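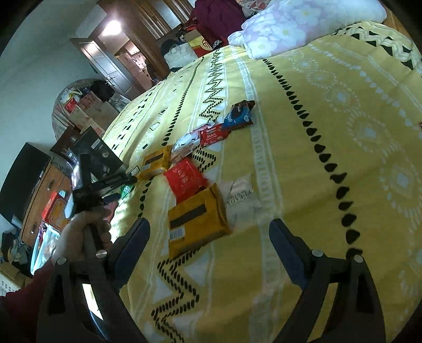
Course Safety Walk-Through, Tuvville Trail 18K
Checked by: Oksana Dmytriv
Date: 1 September 2020
Status key: OK / FIX / ARGUE

1. Start area
Ground level and clear for the first 200 feet: OK
Arch anchored on all legs: FIX
Comment: Three legs are tied to sandbags and the fourth is tied to a trash can. It is a sturdy trash can. I would still like a sandbag.

Start waves marked with cones: OK
Comment: Fast people will line up at the front. So will a man in a banana suit who walks the first mile. We have never solved this.

2. Parking and road crossing
Runner lot open, exits both ways: OK
Crossing at Beltrán Road staffed, vests on: FIX
Comment: Two marshals on the sheet, one vest in the box. The other vest was last seen in May. Stop paddle is in good shape.

Warning signs out in both directions: OK
Comment: Eastbound sign reads RUNNERS AHEAD. Westbound sign reads RUNNERS AHEA. Drivers will get the idea.

3. Trail surface, start to Aid 1
Roots sprayed orange: OK
Comment: I used most of a can between the creek and the fence line. If you trip on one of these, you did it with full notice.

Loose rock on the switchbacks: FIX
Comment: Raked on Saturday, back by today. Rake again race morning, and post the "walk this bit" sign at the top, where people can read it before they are already sliding.

Footbridge: boards sound, chicken wire tacked down: FIX
Comment: Wire has lifted at the far end and took a bite of my sock. Needs eight or ten staples. One runner at a time until that's done.

4. Stalo climb
Course tape visible at every turn: OK
Rope on the steep section checked, knots tight: OK
Comment: I hung my full weight on it and said some things to the hill.

Phone signal at the summit: ARGUE
Comment: The race plan says yes. My phone says one bar if you stand on the stump. I want a radio up there and I am going to keep writing this until there is one.

5. Aid stations
Water at each table: FIX
Comment: We have 2,000 cups for 363 runners, and not quite enough water to fill half of them. More jugs, please. The cups were apparently on sale.

Tables placed off the running line: OK at Aid 1, FIX at Aid 2
Comment: Aid 2 is on the inside of a blind bend. Move it back to the gravel pad where it stood last time and where there is room to stop without being run over.

Hand cleaner and sealed snacks only: OK
Comment: Last year's open bowl of pickles is retired.

6. Medical
First aid kits stocked and in date: FIX
Comment: Kit 4 holds one bandage, a pen and somebody's car key. Restock from the closet. If the key is yours, it's in my glove box.

Cot and blankets at the finish tent: OK
Ambulance route driven end to end: OK
Comment: Gate at the Brurkholm side was unlocked and swings freely. The padlock combination is now written on the marshal sheet in large print.

Ice: ARGUE
Comment: Buying it the night before and "keeping it somewhere cold" has been tried. Buy it that morning.

7. Weather and cutoffs
Lightning plan printed for each marshal: OK
Heat plan printed for each marshal: FIX
Comment: We printed the lightning plan twice.

Sweep runners assigned: OK
Comment: Both have done this before, and both are patient enough to walk in with the last finisher and talk about something other than the time.

8. Finish
Chute fenced, no ankle-height wire: OK
Medals kept out of the landing zone: FIX
Comment: The medal rack stands eight feet past the line. People do not stop in eight feet. Push it back to the second tent pole.

Everything marked FIX needs a name next to it before packet pickup. Send me the names and I'll walk the bridge and Aid 2 again on Friday afternoon. Bring a stapler if you're coming.

Signed, O. Dmytriv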